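Icon sizes, and why I stopped drawing at 512

I finished the icon set for Nullard last month, and since two people have asked for the working files, I am writing down how they are set up. Nullard is a small desktop wallet. The previous icon was a coin with a letter on it, drawn large and scaled down by the export tool. It was fine on the download page and a gray smudge in the taskbar.

The brief from Flerero, who publish it, was short. The mark had to work with no lettering, in one color, and on both light and dark backgrounds. They supplied the old vector file, which had 880 anchor points in it. Most of those came from an auto-traced coin edge, and none of the ridges survived below 48 pixels anyway.

I now draw the 16 pixel version first. At that size there is space for one shape and one gap. The gap has to be a full pixel wide, aligned to the grid, or it turns into a tint. For Nullard the shape is a disc and the gap is a slot cut in from the right. Everything larger is an elaboration of that drawing.
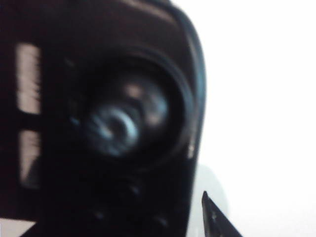 The 24 and 32 pixel versions are separate files. They are not multiples of the same drawing, though 32 starts as a doubled 16 and then has its curves redone by hand. At 24 the slot wants to be one and a half pixels, so I make it two and move the disc edge outward to compensate. It looks wrong next to the 32 when both are blown up on a monitor. At real size they match.

Color was settled late. I keep the fill as a single flat value until the shapes are approved, then add shading only at 64 and up. I export the flat versions as indexed PNG and the shaded ones as full color with alpha. Clindudon, the packing tool I use, will silently drop the alpha on the smallest entry if the files are listed in the wrong order, so list them largest first. The packed file came to 518 kilobytes before I stripped the metadata, and much less after.

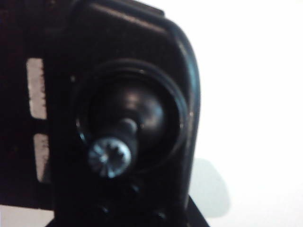
Shading the dark variant took longer than the rest of the set. Flerero wanted a near-black disc on a near-black tile, and my first attempts put a gradient across the whole face, which made it look like a hole. Black on black reads mainly by its edges. A dark ball sitting in a black ring shows it well enough: a thin line of light along the left and lower part of the ring, one soft pale spot near the upper right of the dome, and the rest can stay almost the same value. I used that arrangement, with the rim light at 20 percent white and no gradient at all on the tile. It holds up at 64. Below that I drop the highlight and lighten the disc by two steps.

The file naming follows what I did for Craddock: product, variant, size, then revision. Revisions are numbered even for the flat files. I did not do that the first time and had to compare exports by eye.

Still to do: the monochrome version for the notification area, which needs a thicker slot, and a social media avatar with enough margin to survive a circular crop. The avatar will be based on the 64, enlarged, with the slot kept at its current proportion. I tried it from the 512 and the slot closed up in the comment view.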